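Segmentation mask leaks from dark cloth into the gripper jaws

Posted by gistlow_dev
I'm training a cloth segmenter on wrist camera views from a hand-held gripper. Masks are fine on light fabric. On black fabric the mask spreads into the black jaws, and the grasp planner then picks points on our own hardware. I have 3000 labeled images, 100 of them with dark cloth. Is this a data problem or a loss problem?

mokgethi
Data, mostly. Label more dark cloth.

Tuta
Fix the input first. The jaws only move along one axis in the camera view, so render a mask from the jaw width reading and set those pixels to ignore, in training and at inference. Dilate it by 8 pixels to cover calibration error. Then oversample the dark cloth images. Don't rely on color for the fingers either; use the rendered mask for the pads too.

Check the result on views where the cloth sits close to the pads:

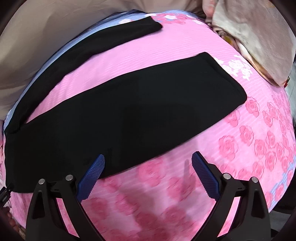

Black cloth over pink floral fabric, blue pads at its lower edge, black jaws below.

If the mask still leaks there, your jaw width timestamps are probably late relative to the image. Log both and compare before you retrain.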